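Chapter 2
Inside the Case

Sooner or later every desktop computer ends up on its side with the panel off. Students expect mystery and find a lot of sheet metal.

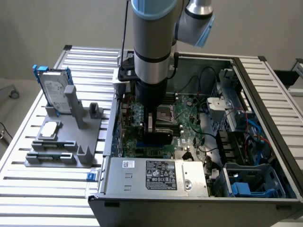
Why lay the tower down?
Gravity. Parts go straight down into the board, and so do dropped screws, which you can at least find again.

Drives and memory wait outside the case until called for. The Trelell method, used in this book, gives each part a parking place.
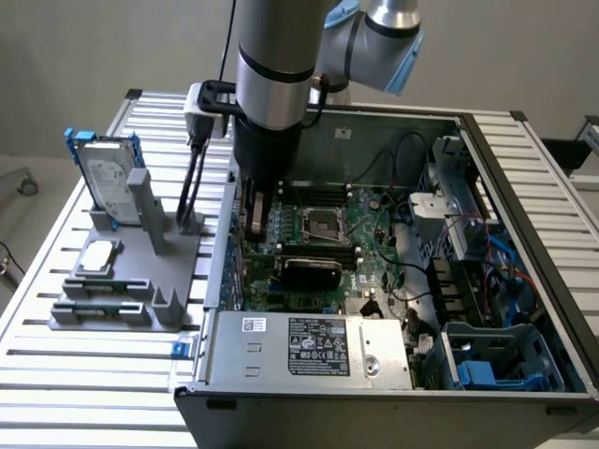 Learn the landmarks before you touch anything. Beginners hunt for the processor first, and an empty socket with its metal frame and lever is easy to spot. The coin-cell battery beside it keeps the clock, and gets no thanks.

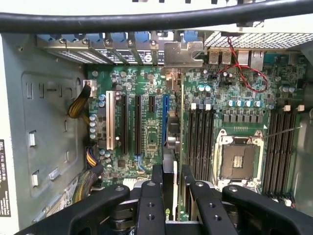 What may touch the contacts in a socket?
The processor, and only the processor. Fingers are not a cleaning tool.

Memory comes next. Allow 15 minutes for your first module, most of them spent squinting at the notch. 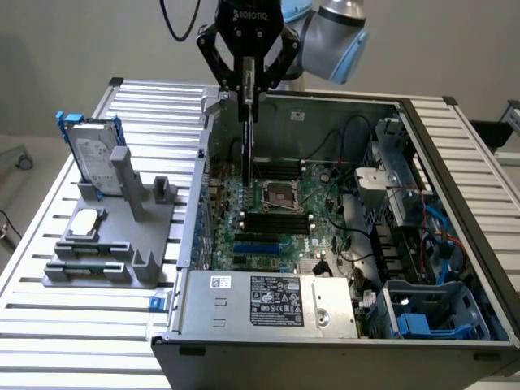

How hard should you press?
Evenly at both ends, until the latches close. It will feel like too much.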